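Home About Archive Recipes Contact

Giving up the storage unit

November 2018

I rented a storage unit in June of last year when I moved into the smaller apartment. The plan was to keep it for the summer. I kept it a good deal longer than that, and last week I handed the key back.

I never added up the rent until I had to fill in the closing form. Call it a little over 1,000 dollars, plus the padlock they make you buy at the desk. For that money I stored a couch I didn't like, a bed frame with no slats, two lamps, and a lot of boxes marked "misc."

Bình Lưu lent me his van for the day and Diễm Hoàng came along to help carry. The unit was number 264, at the far end of the second floor, and the elevator was out. The couch took us most of an hour to get down the stairs. A man from the next unit over took it for his son's place, so we didn't have to drive it to the dump.

The boxes were harder. I had packed them in a hurry and couldn't remember what was in most of them. One was full of phone books. One had my tax papers from my first job, which I had told the accountant were lost. Diễm found the good kitchen scissors I had replaced twice.

I made one rule, which was that anything coming back to the apartment had to have a spot by that night. The papers went in the file drawer. My grandmother's tablecloths went on the closet shelf after I threw out a broken fan to make room. Most of the dishes went to the thrift store on Herrero, along with the lamps.
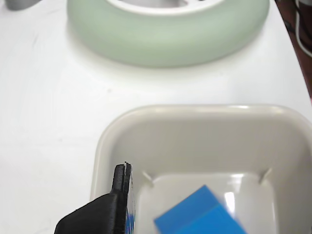 I did keep a few things I probably shouldn't have. There's a box of letters I haven't read and don't want to read yet, and it's under the bed. I also kept the winter coat, even though the zipper sticks. Kha Tạ says the shoe repair place does zippers for 41 dollars, and that seems like a lot for an old coat. I'll ask them anyway.

The deposit is supposed to come back by check. The woman at the desk said three weeks. I still have the padlock if anyone needs one, with both keys.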